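August, quarter past five in the morning

Awake since 4 with the window rattling, so I may as well write this down while I still have it straight.

The meeting about the new water meters was last night. I went in doubtful and came out worse. The fellow from Allora had a nice jacket and a slide with a dripping tap on it, and he told us the average household on our side of the river loses 15 per cent of its water to leaks it doesn't know about. I asked whose average. He said it was "a modelled figure." I asked modelled on what, and he said he could get back to me. I have been got back to by these people before.

The meters themselves are made by an outfit called Tuncer. They send a reading every hour to somebody's computer, and we are meant to be grateful because we can look at a coloured graph of our own showers. I said I already know when I shower. Gwilym Ifans laughed at that, which was kind of him, but then he put his name down for one, so I don't know what to make of Gwilym. 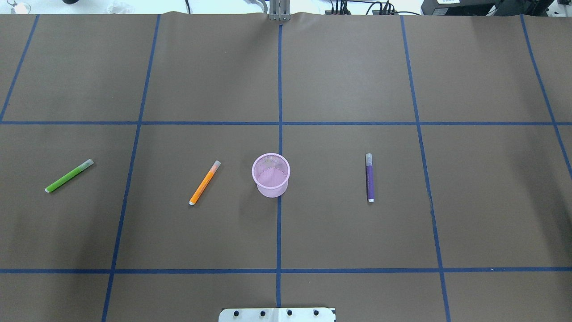
What bothers me is the money. The old meter in our front yard has been there longer than I have and works fine. I read it myself on the first of every month and write the number in the back of this book, and in all these years the bill has disagreed with me twice, both times in their favour. Now they want $405 per house for the changeover, spread over the quarterly bills so you won't notice. That was the actual wording, "so it's not noticeable." I noticed.

Liesbeth Van Leeuwen thinks I'm being stubborn. She rang after tea and we went over it for the better part of an hour. Her sister in Gosolby had the same meter put in last winter and it caught a cracked pipe under the driveway. Fair enough. I asked how big the bill had been before anyone did anything about the crack, and Liesbeth went quiet and said well, quite big. So the meter knew and the sister didn't, because she never looked at the graph. I can't see what the hourly reading did for her that an ordinary bill wouldn't have done. Liesbeth says there's an alarm you can set. I said then they should have set it.

We left it there and talked about her plum tree, which has some kind of gall on it. I told her to cut it back hard and burn what she cut. She won't.
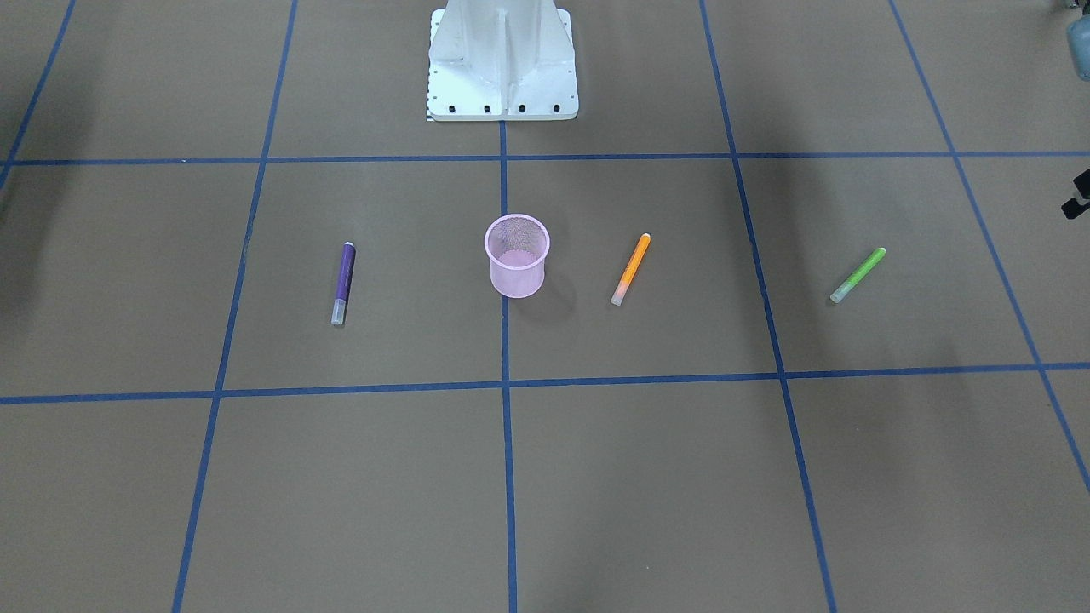
Another thing I meant to put down. The leaflet says the battery lasts "up to" a number of years. I have a torch in the laundry that was meant to last up to ten and it was dead in two. When the battery goes, who pays? I read the leaflet front and back with my good glasses on and there isn't a word. There is a whole panel about the colour of the lid. You can have grey or green.

I don't say they're crooks. The young woman handing out the forms seemed decent and she admitted she hadn't got one at her own place yet (she rents in Molier, so it isn't up to her). But I've lived here long enough to remember the recycling scheme, and the solar lights on the footbridge that came on at noon, and every one of those had a slide show too.

The form has to be back by the end of the month. If you don't send it they take it as a yes, and I'd call that a cheek. I've filled mine in with a no, and written underneath that I'd like the modelled figure explained on paper, with the workings. I'll make a copy at the library before I post it.

Getting light now. Wind's dropped a bit. Still need to ring about the gutter, and there's no milk.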